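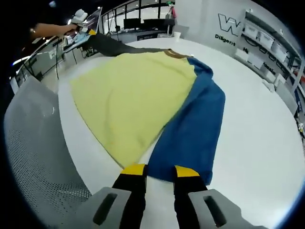
Yasmine Fahmy, reading a first draft of this section, objected that people do not sort clothes by fiber at all, they sort by color, and a study that asks only about fiber will miss most of what goes on at home. We took the point and went back to the diaries with color in mind.

Figure 3. Garment in yellow and blue. Multicolor items like this were coded M in the diaries.

4.2 Sorting before the wash

The diary set holds 3000 wash loads from 200 households, eight weeks each. All loads were entered by the person who ran the machine, mostly the same evening. Entries with no sorting note were dropped from this section but kept for 4.3 (water use).

Color came first in most homes. Whites apart, darks apart, then a pile of everything else. Fiber was named far less, and mainly for wool. Care labels hardly ever – several people had cut them out because they itch.

The trouble is code M. A garment with a light part and a dark part has no clear pile, and 900 loads had at least one. Diarists in the Riviere district put these with the darks and accepted some dulling of the pale part. In Nelo they more often held them back for a later load, which means a fuller basket and a longer wait. Why the two places differ we can't say from the diaries. Water hardness was our first guess, but it doesnt fit: Nelo has the softer water.

Dye bleed was reported less than we expected. Where it was reported, the item was new, or the wash was hot, or both. Cold loads with mixed colors had few complaints. One diarist wrote "third wash, stopped worrying" and after that sorted nothing untill December, when a red scarf came into the house.

Detergent matters here too. Households on the Pronura powder sorted more than those on the Gritik liquid. Could be the powder, could be age – powder users were older in our sample. Not separated in the model, see limits in section 6.

Load size by sorting habit is in Table 5. Note that half loads were counted as full ones in the first two weeks, before the form was changed.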